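Intro to Robotics and Automation
Handout 9: Notes for the Broturix open day

Read this before the visit. Bring a printed copy, or have it open on your phone. The session sheet at the end has to be turned in the week after.

Where and when

The open day is at the Broturix building in Manville, on the second Saturday in June. Our slot is 40 minutes. Check in at the front desk with your student ID. The group is capped at 20, so if you signed up and can't come, send a note to the course mailbox.

What you will be shown

The demonstration is called Grasuldale. It is a simulated household: a kitchen with a marble counter, a dining table and a second room through a doorway, with one arm working at the counter. Everything runs on screen. There is no physical arm in the demo room this year.

The arm picks up small objects and puts them down again. The operator can switch between a wide view and a close view from near the gripper. Ask for both. Most questions about grasping are easier to answer from the close view, and most questions about reach and clutter need the wide one.

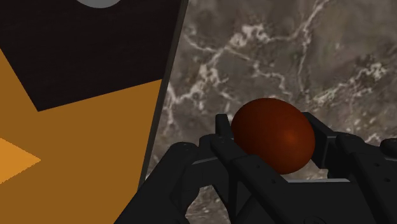 Terms you should know before you go

Contact point: any place where a finger touches the object. A round object gives each flat finger very little area to press on, so where the fingers land matters a lot.

Approach direction: the line the gripper follows on its way to the object. From straight above is the usual choice on a crowded counter.

Clearance: the free space between the gripper and whatever stands next to the target. Tall items are the main trouble. A low item like a spoon can often be passed over.

Occlusion: one object hiding part of another from the camera. The planner then has to guess at the hidden part -- or look again from somewhere else.

We covered the first two in Lecture 7. Clearance and occlusion are in the Annamalai reader, starting on page 54.
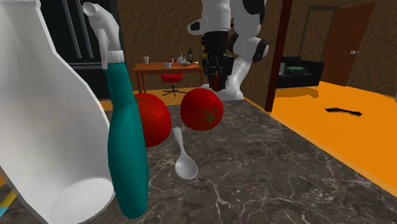
Clutter is the part of the demo to spend your time on. Pick one object on the counter and work out how you would reach it without touching its neighbors. Then ask the operator what the planner does in that case. The two answers may differ, and that is fine for the write-up.

Session sheet (12 points)

1. Name one object and sketch where you would place the fingers. (3)
2. Give the approach direction and say what limits it. (3)
3. Find one case of occlusion and say which view would fix it. (3)
4. Name one thing the simulation leaves out that would matter on a real counter. (3)

One page is enough. Sketches can be rough, but label them.

Handout revised 2023-05-07. The room number for the follow-up session will be on the course page.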